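Right. Sleep thread. Nobody asked but I've been up since 4 and the kettle's on so you're all getting it

Context: youngest has decided bedtime is optional. He is 5. He was a brilliant sleeper until he got moved into the big bed and realised it has no sides

First night he got up for water. Fair enough. Second night water, wee, and a question about whether fish have knees

By the end of the week he was coming down the stairs every few minutes like he was on shift

What we tried, in order, for anyone in the same boat:

Star chart. Lasted until he worked out that his sister had more stars from when she was on one. Full court case. Chart now in the recycling

Leaving the landing light on. Helped him see where he was going when he got up. Great

Warm milk. Now he needs a wee

Sitting in his room until he dropped off. This does work! But I was in there so long I fell asleep on the floor, woke up with carpet on my face, dinner stone cold, whole evening gone

I also did some shouting. Not proud. He cried, I cried in the bathroom, sister came out to tell us both we were being loud

Anyway. My mate Hagos Mersha has four of them so I rang him, and he said what time are you starting. I said half seven. He said no, what time are you STARTING

Turns out I'd been saying "bedtime" at half seven and then doing teeth, pyjamas, the lost pyjamas, the argument about which pyjamas, and a book. So he was getting into bed wired at half eight having been told off for most of an hour

So now we start at ten to seven. Telly off, bath or no bath, no debate. It felt absurdly early in June with the sun blazing in but there you go

Blackout blind went up on Sunday. I put it up wrong. There's a strip of daylight down one side and I've got a towel pinned over it. It's fine

The other thing he told me was the pass. You give them one pass a night. They can swap it for one thing — a drink, a cuddle, a question about fish — and then it's gone

I made ours out of a cereal box. Wrote his name on it, he coloured in the back. He was so pleased with it he wouldn't use it. Kept it under the pillow "for an emergancy"

First night with the pass he came down once, handed it over like a man at a train station, got his cuddle, went back up. I didn't dare move off the sofa

Second night didn't use it at all

Third night used it, then tried to use a second one he'd made himself out of the same cereal box. Have to respect that. Sent him back up though

Fourth night was awful, not going to pretend. Hot, everyone cross, he was up and down till nearly ten. I'd had a rubbish day at work and handled it badly

What I did do is say sorry in the morning. Just a short one over the toast. "I was grumpy last night and I shouted and that wasn't your fault." He said "ok can I have jam"

My mum thinks this is mad btw. We never apologised to you, she says. Yes mum I remember

Since then mostly good. Some nights he's asleep by half seven. Some nights I can hear him up there talking to himself for ages but he's IN the bed, so I'm calling that a win

Few things people have asked in the replies so I'll do them here:

Do they share a room? No, box room for him, she's got the back bedroom. When we had them both in together she used to boss him to sleep which I do sort of miss

Does he nap? Not for ages. If he drops off in the car after 4 though we're finished, the night is over, may as well all get dressed again. I have driven home with the windows down singing at him

What about weekends? Same time. I know. I was going to let it slide and Hagos said give it a month first. He's got four kids and he looks rested so I'm doing what he says

Screens? Off when we start. He got one last programme before and the moaning when it finished was worse than no programme

What do you do when he comes down and the pass is gone? Walk him back. Don't chat. I'm terrible at not chatting. He'll say something really good on the stairs, like can worms get married, and I have to hold my face still

Does it work with older ones? No idea, mine's 9 and goes up with a book and puts herself to bed like a lodger

And to the person who said just be firmer — I've got a towel pinned to a window mate I'm doing my best

Iñaki Soler (dad from nursery days, some of you know him) says they did the pass with two per night and cut it to one after a bit. Might be kinder if yours is getting up loads. We went straight to one because I only had one cereal box

Things I'd tell myself three weeks ago. Start earlier than seems sane. Same boring order every night. Eat your own tea before, not after, you're much nicer with food in you

And if you're sharing the evenings with someone, agree who's doing the stairs before you sit down. We did not. We had a very quiet row about it with the telly on mute

Also check he isn't just worried about something. Ours was, a bit. New teacher coming in September and he'd heard she was strict. Came out in the dark, facing the wall, whispered it to the pillow. I'd been so busy marching him back I hadn't asked

So we get five minutes of talking now after the book, light off. Mostly it's rubbish about diggers. I like it more than I thought I would

Right it's gone 5, I can hear feet. Morning wakings can be a seperate thread, I have no answers there whatsoever 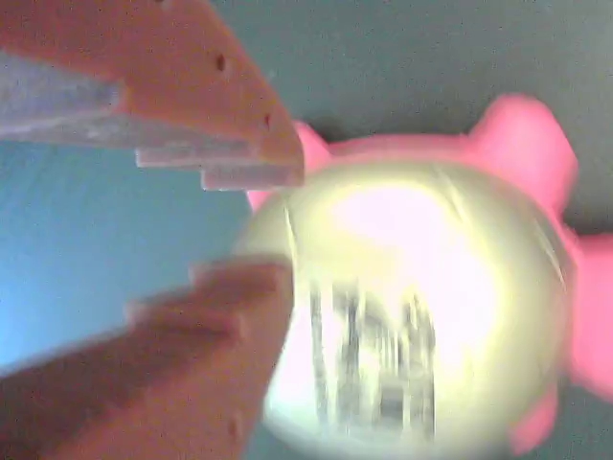
pink pig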